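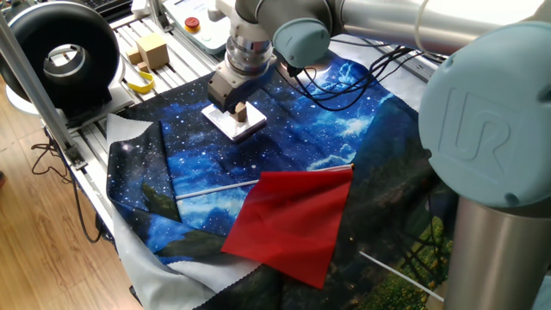 Night sky fabric in deep blues, laid over a table.

Avum Night Sky Table Cover
Printed fabric, by Desell

The Avum is a table cover for the rooms where a tablecloth has a hard life: the craft corner, the school hall, the workshop, the children's bedroom. We print it in Conanberg and we sew it there too, in the same building, so when a customer writes to us with a question about a seam, the person who made the seam can answer.

The material is a polyester and cotton mix of medium weight. It is soft enough to fall over the edge of a table without standing away from it, and it does not slide much on painted or varnished tops. The colour goes into the fibre and does not sit on it as a film, so you will not feel the pattern with your hand. The back side is plain white.

Please choose the size with care. The cover is sold in two sizes, Standard and Long. Measure your table first, then add the drop you would like on each side. If you are between sizes, we advise the bigger one — a cover can be folded under, but it can not be made longer.
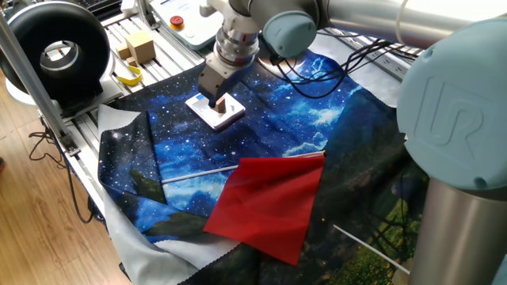
Creases are the question we receive most often. The Avum is packed folded, and the fold lines will be there when you open the parcel. Hang it overnight or iron it on the back at medium heat, with a little steam. Many customers leave it as it comes, and for play or for model landscapes a rumpled cover can even be nicer. A dark print is also a good ground for pale things: a small white platform like the one above, with its tan wooden block, stays easy to see against it. For a formal table we would iron.

Washing
Machine wash at low temperature, with similar colours. The first time, wash it alone. Do not use bleach. Dry it on a line, away from strong sun, and do not tumble dry. Candle wax should be left to become hard and then lifted with a blunt knife before washing.

Wear
In our own rubbing test the print was rubbed over 1,000 times with a dry cloth and we found no change which we could see. Wet rubbing is harder for any dark colour, so wipe spills softly and do not scrub.

Delivery and returns
Orders leave Conanberg within 7 working days. In October and before the winter holidays it can be slower, and then we write to you. Unwashed covers may be sent back in their original bag. Covers cut to a special length can not be returned.

Goes well with
Rezende table clips, set of 2, for outdoor use. They hold the cover at the rim and open wide enough for most garden tables. Sold separately.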